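五月 Josiane Millet

四、白桌布置与纸盒折装

桌子先归位再放东西，顺序别反。

1. 桌面擦一遍，干布收尾。湿抹布别直接搁桌上。
2. 白桌沿砖墙摆。墙是弯的，桌边不可能贴平，留点缝，别硬推。
3. 线从桌面圆孔走下去，地上的线顺着桌脚理，过道上不留。
4. 花盆放靠墙那一侧，或者桌角。不要放中间，折盒子要用地方。
5. 椅子收开，脚边留空。

注意：桌子两个人抬，不要拖。地面浅色，拖一道就是一道印子，Skarnham那边上回就是这么弄花的。
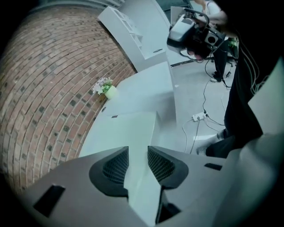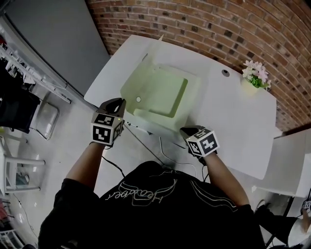 折装用的是Clendari平板盒，一包44个，拆包后先点数再上桌，少了当天报Farnovthorpe仓库，隔天不补。一次只拿一个，剩下的放架子上。盒子摊在桌面中段，像第二张图里浅绿色那个，盖片往外翻开，盒底露出来，手从近侧伸进去压底。花盆在桌角，碰不着。压底用掌根，别用指尖戳，纸板会起折痕。

6. 先折两侧短片，再折长片。折线不清楚的用尺子背压一遍，别用刀背。
7. 插舌对准槽口再推，推不动就退出来重对，别使蛮力。撕了的盒子不能再用，丢回收筐，登记表上划一笔。
8. 合盖后翻过来看底，四角要平。鼓起来的重折一次，还鼓就换。
9. 标签贴短边，编号从1265往后接着写，不要跳号。写错了整张换，不要涂改。

注意：盒子承重1000克，超了底会开。重的东西走Mthembu的硬箱，见第6节。

收尾：桌面清空，只留花盆。剩余平板盒按原方向放回包里，包口折好朝里。碎纸片扫掉，桌子底下也看一眼，老有人漏。周六下午有人来用这间，椅子按原样摆会去，架子上的东西别动。

花是假花，不浇水。上个月有人浇了，桌面泡了一晚上。落灰用软刷，别用湿布擦花瓣。

缺盒、缺标签找Josiane，留字条也行，写清楚数量合尺寸。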